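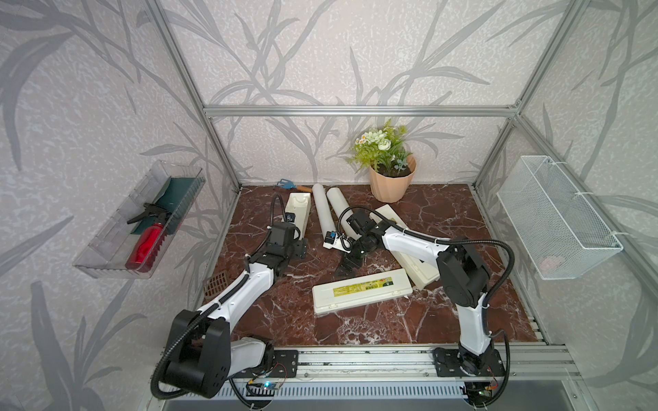
A reader in Halell wrote in after my last piece to ask why anyone would take a motorhome to Trirer in March, when half the campsites are still locked and the bakery van hasn't started its rounds. Go in June like everyone else, was the advice.

Well, we went in March, and I'd do it again tomorrow!

Travel > On the Road > Slow Routes

We'd driven 72 miles from Stuvent with the heater on and a flask rolling about in the footwell, and got to the top of the pass just before four in the afternoon. The sign says 1341 metres. There was snow in the ditches, a shut café and a very good view back down the valley, so we had our tea standing up and stamped our feet a lot.

The road down is slow (second gear, most of it) and I wouldn't fancy meeting a coach on it. We met a tractor, which was plenty. Then the trees thin out, the river turns up on your left and you're in Trirer almost before you've noticed - one long street, a church with a green door and a shop selling fishing tackle and cheese. 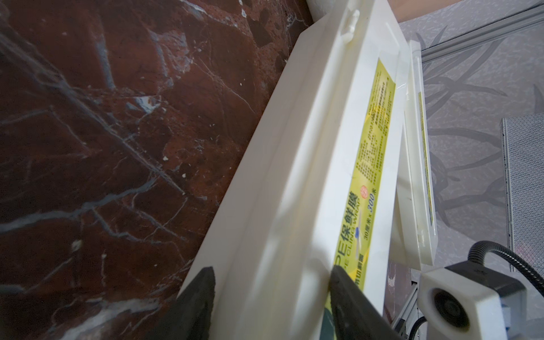
The aire is behind the sports ground, with room for 4 vans and a tap that had been turned back on the week we arrived. We had it to ourselves the first night. It was cold enough that I slept in my hat, but I woke to a woodpecker going like mad and a pair of dippers on the weir, and you don't get that with thirty awnings up.

We ate at Thaweesak, the little Thai place by the bridge, because it was the only kitchen open. Green curry after a day of mountain bends is a wonderful thing. I had it twice.

There's a riverside path as far as the old mill, flat all the way and muddy in the middle, so take boots. We meant to stay one night and stayed three. On the last morning the bakery van came round the corner after all, hooting, and I ran out in my slippers and bought far too many almond buns.

Print this article | E-mail to a friend
194 shares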